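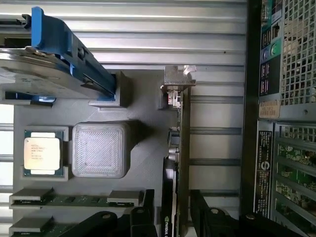

Wrist camera view, gripper at the graphics card on the printed tray.

[Print this message] [E-mail this message]

Subject: Re: wrist camera pose jumps near the card
List: Harnus users
Date: September 19, 2025

The earlier message said:

> We are running Harnus 3 with the Tralto planner on a parts tray much like
> the one in the tutorial. The pose of the graphics card is fine from the
> overview position, but when the arm gets close the estimate jumps, and the
> planner throws the path away and starts again. Sometimes it does this
> until the retry limit is reached. We have tried a slower approach and a
> longer filter, and neither made much difference. Is this a calibration
> problem, or is the tracker losing the card? We can live with a longer
> cycle but not with the arm stopping half way down.

We had the same trouble on the Alarcón cell, and I don't think your calibration is at fault. If it were, you would expect an offset that stays put or changes smoothly as the arm moves. A jump is more likely to be the tracker swapping one set of edges for another.

The picture at the top is from our cell, so you can compare it with your own logs. The card stands on its edge with one finger on each side of it. The lower end of the card runs out of view, and what the tracker has left is the silver bracket at the far end, the parts near it and some of the black shroud. The fingers are black as well. With the default settings Harnus will fit the long edge of the shroud to the long edge of a finger if that gives a lower error, and near the card it often does.

The background does not help either. We have a corrugated metal wall behind the tray, with ribs running across, and a chassis rear panel on the right that is full of slots and mesh. Both give plenty of strong straight edges. The expansion slot covers were the worst for us, as their spacing is close enough to a card edge to pull the fit sideways.

What we changed, in the order we did it:

1. Turned on the gripper mask. It is off by default in Harnus 3. The mask is drawn from the joint state, so it needs the finger opening as well as the arm joints. If your gripper driver only publishes the opening when it changes, the mask will go stale during the approach. Ours did that, and it took longer to find than anything else on this list.

2. Padded the mask by 4 pixels. Without padding the outline of the finger still gets through as an edge, and then you are back where you started.

3. Split the card model in two, bracket and body, and gave the bracket the higher weight. The bracket stays in view for nearly all of the approach. It does catch the light, so cap the exposure or it will bloom.

4. Cropped the search region to the tray. The region has to move with the camera. Flerlow can work it out from the tray frame if you pass it the tray corners, and it is cheap enough to run on every image.

5. Froze the pose for the last part of the descent. Once the fingers are either side of the card there is little new to learn from the image, so we hold the last good pose and let the force threshold end the move.

On the planner side, Tralto replans whenever the target moves further than its goal tolerance. There is no check on how long the new pose has lasted, so one bad image is enough to throw away a good path. We put a small node between the two which only passes on a new pose after 3 images in a row agree with each other. It adds a little delay, which does not matter at approach speed. I would put this in even if the tracker were perfect.

We tested with 1000 logged approaches played back through the tracker, with no arm attached. Before the changes, 600 of them had at least one jump large enough to cause a replan. With the mask and the split model there were 4, all of them with the exposure cap removed by mistake. I have not separated the effect of the padding from that of the mask, and I don't have figures for the crop by itself.

Two things I would not bother with. A longer filter only turns the jump into a slide, and the planner then chases it. A slower approach gives the tracker more images of the same bad view.

The memory modules are another matter. Ours lie flat in grey slot housings, one beside the other, and Harnus will happily report one as the other. The mask does nothing for that. For now we give each slot its own small search region and reject anything outside it, which works as long as the tray does not shift. I would be glad to hear of something better.

If you post one log with the joint states and the finger opening included, I can run it through our settings and send back the pose trace. Please leave the raw images in. The compressed topic drops images under load, and the gaps look very much like jumps when plotted.

[Print this message] [E-mail this message]

Comments

The stale finger opening was our problem too. We now republish it at a fixed rate from the driver and the mask follows properly.

Does the mask padding scale with image size? We run at half resolution - 4 pixels eats most of a memory module.

Reply to the above: it does not scale. Set it to 2 at half size and check the overlay.

Would it be possible to have the three-image check as an option in Tralto itself? I have now seen it written by hand in several different cells.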